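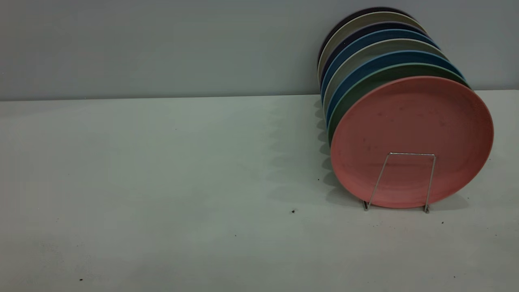 The arm is the easy part of the budget, so let's get it out of the way. You pick one, you get a quote, you wince, done. What ate our money the first time was everything else, and this page is my attempt to save you some of it (you're welcome!). My advice is to start with the job and write it down in boring detail before you open a single catalog. Our job at Stotwood is dish handling, and even something as plain as colored plates standing on edge in a wire stand gives you a shopping list: a grip that can take a thin rim when the next rim is right behind it, a wrist that can turn a plate from upright to flat, and a stand that stays put when something tugs at it.

Step one: buy the props first. I mean it. Plates and stands are cheap, and you'll want spares of both before you ask anyone for a quote. I put 400 dollars in the props line and Senga Dunbar, who signs off on our spending, thought I was padding it. We used over half before the arm was even bolted down. Buy the same plates you plan to run later, too, since a different rim can mean different fingertips.

Step two: get 3 quotes for the gripper, and send every supplier the same plates in a box. Haddad and Jiltero both changed their recommendation once they had them in hand. Ask what replacement fingertips cost and how long they take to ship. Ours came to 1,213 dollars for the first year, and I had budgeted zero. Ouch.

Step three: measure your table with the stand where it will really go. Ours sits way back by the wall, and Yuxi Jiang spotted that a chunky gripper might not have room behind the last plate. Moving a stand is free, but a longer arm sure isn't!

Step four: add the dull stuff. Mounting plate, cables, a decent light, an emergency stop, somebody's time to set it all up. Karabo Naidoo keeps a running sheet of these and I just copy it now.

Last, hold back 20 percent and don't tell the supplier it exists. If it's still there in May, spend it on more fingertips.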